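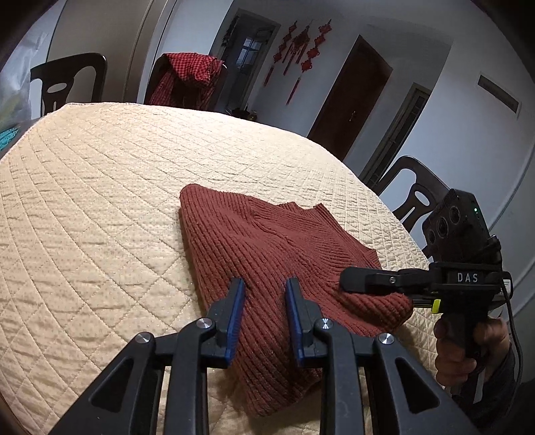 Lista Pramilora · Ropa de punto y armarios

Lectura: 5 minutos

Asunto: Re: Re: jerséis gordos, ¿doblar o colgar?

Hola a todas y todos:

Escribo deprisa que salgo en un rato y no quiero dejar esto otra semana. Contesto a Liviu, copio su mensaje abajo entero para quien no lo tenga.

Lo primero, doblar. Siempre doblar, los de canalé grueso más todavía. El color teja que sale arriba es justo el tipo de prenda del que hablamos: canalé ancho, punto gordo, de los que en una percha acaban con dos cuernos en los hombros y el bajo por las rodillas. Yo colgué uno así un invierno entero, en Lunde, en un armario sin baldas, y no hubo manera de devolverlo a su sitio. Ahora lo uso para estar en casa y me tapa las manos.

Segundo, dónde doblar. Liviu pregunta por la mesa. Yo en la cama. La mesa de la cocina tiene migas aunque la limpies y en la mía además no cabe un jersey con las mangas abiertas. Sobre una colcha acolchada va bien, el punto no resbala. Lo único, si la colcha tiene mucho relieve, como esas de rombos, pasad la mano por debajo antes de empezar para estirarla, que si no el jersey copia las arrugas. Bueno, copiarlas no, pero queda torcido y luego el montón se cae.

Cómo lo hago yo, sin ciencia ninguna:

Boca abajo. Espalda hacia arriba, mangas abiertas. Alisar desde el centro hacia fuera con la palma, sin tirar. Tirar del canalé es lo peor, se abre y tarda dias en cerrarse.

Un lateral hacia el centro, con su manga, y la manga se dobla hacia abajo siguiendo el costado. Luego el otro. Las mangas que no se monten una encima de otra por el puño porque hacen bulto ahí mismo.

Bajo hacia arriba, hasta media espalda. Y otra vez. Dar la vuelta, que el cuello quede arriba y a la vista.

Para los muy gordos solo una doblez al final, no dos. Con dos se hace una pelota que empuja la balda de arriba (en mi caso literalmente, la balda es de las de quitar y poner y se salió de un lado).

Si el borde se os arruga al colocarlo, que pasa mucho con los de punto gordo, no lo aplastéis. Levantad ese lado, sacudidlo un poco y volved a dejarlo caer. Aplastado se queda marcado.

Tercero, las baldas. Liviu da la medida de las suyas, 36 cm de fondo. A mí me parece justo pero suficiente, doblando los laterales un poco más estrechos. Las mías son de 60 y el problema es el contrario, meto dos filas y de la de atrás no me acuerdo hasta mayo. Si alguien tiene una solución para eso que no sea comprar cajas, que la diga. Cajas ya tengo.

Sobre las bolsas de vacío: no para lana gorda. Lo he leído aquí defendido varias veces y entiendo lo del espacio, pero el canalé sale planchado y a mí me ha costado semanas que vuelva a tener cuerpo. Para edredones, perfecto. Para jerséis, bolsa de tela o funda de almohada vieja, que es lo que uso yo, y cierro con una goma.

Ah, y las pelotillas. Antes de guardar, no después. Con el jersey ya extendido en la cama es el momento, lo tenéis delante y plano. Yo con peine, la maquinilla me da miedo desde que le hice un agujero a uno debajo de la axila. Mirad sobre todo los costados y por dentro del antebrazo.

Lo que no sé contestar es lo de Liviu del olor a cerrado. Yo aireo en el respaldo de una silla, doblado por la mitad, una noche, y ya. Pero vivo en sitio seco. Humside no lo es y supongo que ahí cambia la cosa. ¿Alguien de costa?

Copio:

> El 11 de febrero de 2025, Liviu Coman escribió:
>
> Buenas, soy nuevo en la lista, llevo un par de meses leyendo sin decir nada.
>
> Me he mudado a Humside, a una casa con un armario empotrado que en su día fue otra cosa, creo que despensa. Tiene baldas de 36 cm de fondo y ninguna barra. Tengo 11 jerséis, casi todos gruesos, que hasta ahora iban colgados (ya, ya lo sé). Los he ido heredando de mi hermano, que es más ancho que yo, así que encima doblados ocupan lo suyo.
>
> Preguntas:
>
> ¿Los doblo en la mesa o da igual dónde? He visto que algunos usáis una tabla de cartón como plantilla. La probé y con los finos funciona, con los gordos la tabla se queda dentro y no sale sin deshacerlo todo.
>
> ¿Cuántos se pueden apilar sin que el de abajo sufra? Ahora mismo tengo una torre que se inclina.
>
> ¿Y el olor? No es humedad exactamente, es como a armario. Puse unas bolsitas de lavanda y ahora huele a armario con lavanda.
>
> Leí un mensaje antiguo de Ebbe sobre enrollar en vez de doblar pero no encuentro la segunda parte, si alguien la tiene se lo agradezco.
>
> Un saludo,
> Liviu

Se me olvidaba lo de apilar. Yo no paso de cuatro gordos. El más pesado abajo, los de cuello alto arriba del todo porque el cuello hace cuña y desequilibra. Y el lomo hacia fuera, o sea la doblez, así se saca uno tirando con una mano debajo y la otra encima del montón. Con once y esas baldas te salen tres montones, cabe de sobra si el armario tiene un ancho normal.

Lo de enrollar: la segunda parte la escribí, sí, pero se me quedó en borradores y luego cambié de ordenador. Resumiendo, enrollar para maleta y para cajón, en balda no, ruedan. Y en cajón de canto, con la espiral mirando hacia arriba. Para canalé grueso tampoco lo haría más de unos días, se marca la línea donde empieza el rollo, justo en mitad del pecho.

La plantilla de cartón, de acuerdo contigo, con los gordos no. La mia acabó de fondo de un cajón.

Y otra cosa ya que estamos, alguien preguntó hace tiempo por el quitapelusas Drilon. No lo tengo ni lo he probado, me preguntáis en privado y es que no puedo deciros nada. Que conteste aquí quien lo use, por favor, y así queda en el archivo.

Me voy que pierdo el autobús — Liviu, si deshaces la torre, mira el de abajo del todo a ver cómo está y nos cuentas.

Ebbe Myklebust

PD: los botones, si es chaqueta, abrochados antes de doblar. Uno sí y uno no basta.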